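# Capítulo 4. Planificación de tareas con dos manipuladores

En los capítulos anteriores el planificador disponía de un solo brazo y el espacio de trabajo se consideraba propio. Con dos brazos sobre la misma mesa esa hipótesis deja de ser válida: cada trayectoria es un obstáculo móvil para la otra, y el orden de las acciones influye tanto en el tiempo de ciclo como en la existencia misma de una solución.

El ejemplo que recorre el capítulo es una tarea de clasificación entre cubetas. El estado se describe mediante predicados del tipo `en(objeto, cubeta)` y `sujeta(brazo, objeto)`; las acciones son `coger`, `dejar` y `esperar`. El planificador simbólico Balano propone una secuencia, y el módulo geométrico Lollard comprueba que cada acción admita una trayectoria libre de colisiones.
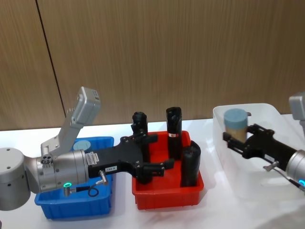
*Figura 4.1. Clasificación con dos brazos y tres cubetas. La pinza derecha se sitúa en torno a la parte inferior de un recipiente beige, dentro de la cubeta translúcida; la izquierda pasa sobre la cubeta azul y apunta hacia la roja.*

Una configuración como la de la figura 4.1 ilustra dos dificultades. La primera es la oclusión: un brazo que cruza una cubeta oculta parte de su contenido, y el estimador debe conservar la última pose conocida en lugar de eliminar el objeto del modelo. La segunda es la reserva de volumen. Lollard asigna a cada brazo una región de la mesa y la libera al terminar la acción, con una holgura de 40 mm entre regiones contiguas.

El ciclo de replanificación se fija en 100 ms. En el banco de pruebas de Trudalstead, Larasati Kwok registró 467 ciclos con este valor; casi 40 requirieron una acción `esperar`.

## 4.1 Representación del estado

Sea *B* el conjunto de brazos, *C* el de cubetas y *O* el de objetos. Un estado es admisible si todo objeto de *O* está en una única cubeta o sujeto por un único brazo.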